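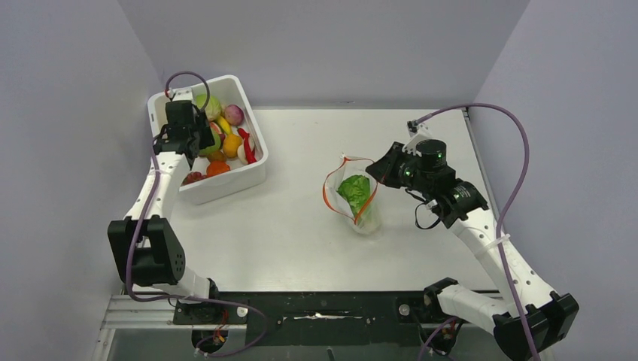
The Line at Grascombe

The border came to Grascombe in July, at 4 in the morning, in the back of a county truck. Two men unloaded steel posts and set them across the road between the bakery and the feed store. By the time Arturo Fabbri came down to light his ovens, the feed store was in another country.

He had voted for it, more or less. The question on the ballot had been whether the province of Ivura should govern itself, and he had marked yes and gone home to sleep. The count in Grascombe was 1320 for and 400 against. There had been singing in the square, and somebody had climbed the fountain with the old green flag and torn his pants.

The governor, Russo, had read a statement on the radio that night. Arturo listened to it twice and still could not say if Ivura had left or was only planning to. Then the capital answered with a statement of its own, and after that came the posts.

A young guard stood beside them now with a clipboard. He looked cold.

"I buy my flour over there," Arturo said.

"You'll need a form."

"Where do I get the form?"

"Sosalska."

Sosalska was three hours away by bus. Arturo looked at the feed store. Its side door was open and he could see his sacks stacked inside, paid for the week before.

"Who gave you this job?" he asked.

"The district."

"Ours or theirs?"

The guard checked the clipboard and turned over a page. "It doesn't say."

Arturo went back in and baked what he had. It came to half a morning's bread. His sister stopped by at seven and put her coins on the counter, the same coins as always, with the same king on them.

"Are these still good?" she said.

"They're good here."

"Mother won't cross. She says she was born on that side of the street and she isn't going to ask permission to buy rolls on this one."

"She wants me to bring them to her?"

"She wants you to take down the posts."

There was a fine for touching the posts. It was printed on a card wired to the nearest one — 1000, with no word after it to say 1000 of what. Arturo read the card, then put six rolls in a bag and walked up to the guard.

"Four of these are for my mother," he said. "The blue door. The other two are yours."

The guard looked up the road and down it. The church clock struck the half hour. He put the clipboard under his arm, took the bag and started across.

"Ask her if she needs milk," Arturo called after him.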